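Questions that come up often at the Bramville shared kitchen. If yours isn't covered, leave a note in the book by the sign-in sheet.

## Food containers

**Can I leave my own containers in the kitchen?**

Yes, up to 2 per member, on the lower shelf. Put your locker number on the bottom in marker, not on tape. Tape comes off in the dishwasher and clogs the filter. Anything without a number goes to the share shelf at the end of the month.

**Which ones belong to the kitchen?**

The clear ones with green lids. We own 34 of them. Other lid colors are members' property, so please ask before you borrow one.

**Can I take a kitchen container home with leftovers?**

Yes. Write it in the book and bring it back within a week, lid included. We lost a lot of lids last winter and had to reorder in January.

**How do I know if a lid is on right?**

Press down along all the edges, then each of the corners. The rim should sit level the whole way. If one corner keeps popping up, it's usually a lid from the older batch. Those are slightly smaller and should go in the bin marked Futdale.
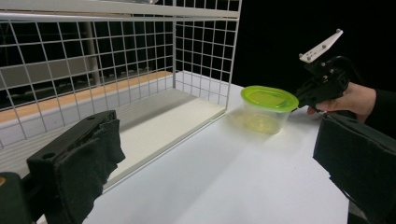
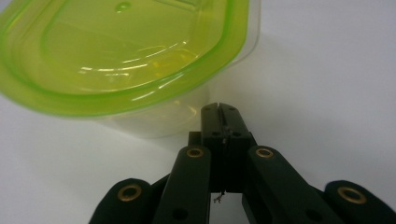
**Are they safe in the microwave?**

The bottoms are, the lids aren't. Take the lid off and cover the food with a plate or paper towel.

**What about the freezer?**

Fine, but leave about an inch at the top for soup or anything else with a lot of liquid. Let hot food cool before you put the lid on. Run a frozen container under cool water for a minute before you try to open it. Lids that get pried off frozen tend to crack at the corners.

**Mine is stained from tomato sauce. Is it ruined?**

No. Make a paste of baking soda and water, leave it on overnight, and wash as usual. Some color may stay. A stained container is still good to use. A scratched or cloudy one with a smell that won't wash out should be thrown away.

**Do lids go in the dishwasher?**

Top rack only. Check the groove under the rim when they come out. Water sits there, and a lid put away wet will smell by the next day.

## Putting things away

**Where do clean containers go?**

On the Carrasco shelving, left of the sink. Bottoms are nested by size and lids stand on edge next to them. Please don't store them with the lids on. They take up too much room and they don't air out.

**The shelf is full. Now what?**

Use the overflow cabinet in the hall. The key is on the hook under the clock.

**How do I get a replacement lid?**

Bring the container to the desk between 4 and 6 p.m. and we'll find one that fits. If you broke a kitchen lid, just tell us. There is no charge for the first one.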